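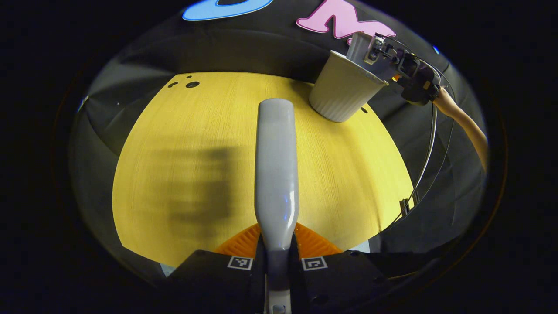 The Prilby peace accord turned two on Sunday. I know because the ministry put out a cake. I was offered a slice, and it was dry, and I ate it, so consider this my disclosure of interests.

---

For those who've joined since the ceasefire (welcome, sorry): Prilby is the province the national army left, the river militias took, the regional mission half took back, and the donors have been "stabilizing" ever since. The provincial capital is Famar. It has a governor, a deputy governor, and a second deputy governor who was the price of the first deputy governor.

---

The official line is that 12 districts have been "returned to civil administration." I've been to a fair few of them. In Clonden, civil administration is a man with a stamp. He's a good man and it's a good stamp. He hasn't been paid since July and he'd like someone to mention it, so I'm mentioning it.

---

Credit where due, and I mean this one straight: the road from Famar to Clonden is open. Two years ago you paid at every bridge and prayed in between. Last week I rode it in the back of an onion truck and paid once, and the fellow gave me a receipt. A receipt! I've kept it.

---

Soldiers did that, mostly local ones on bad wages, with boots they bought themselves. They get a paragraph in the anniversary speech. The international partners get four, plus the seats in the shade.

---

About those partners. The mission's mandate runs out soon and everyone in the capital is being very calm about it, in the way people are calm on a plane when the drinks cart suddenly goes back up the aisle.

---

The plan is that 1,157 newly trained provincial police take over the outposts. I asked how many have finished training. I was told the number is "dynamic." I asked which direction. The briefing moved on to regional fisheries.

---

Brenda Vergara has been watching this sort of handover for longer than I've owned a decent jacket, and her view is that the date is the wrong thing to argue about. Who pays the police in month four? Who fixes the truck? If you can answer those, leave whenever you like. If you can't, an extra year buys you a year.

---

I put this to a gentleman from the ministry. He said a framework was being finalized. I've now been told about this framework by three different people in three different suits and I'm starting to feel we've met.

---

Meanwhile Sosa, where the fighting started, has gone and held its own town meeting about the wells, without asking for a facilitator or a grant or a banner. It lasted until nearly 2 in the morning, two old commanders shouted at each other over a pump, and then they agreed a rota. The rota is taped to the door of the pharmacy.

---

There are 57 pages in the national reconciliation strategy and I've read them all so you don't have to. Sosa comes up once, in a footnote, spelled wrong. Wells don't come up.

---

I'm not a cynic about Prilby. Kids are in school in Clonden, the market in Famar stays open after dark, and people complain to me about the price of cement, a topic you only get to once the bigger ones have quieted down.

---

But pay the man with the stamp. Pay the police before you count them. And if there's a third anniversary, somebody please order the cake from the bakery by the Famar bus station, the one with the green shutters. They do a lemon one.

---

Parliament takes up the mandate next. I'll be in the gallery, behind the pillar, where they put us. More when there's more.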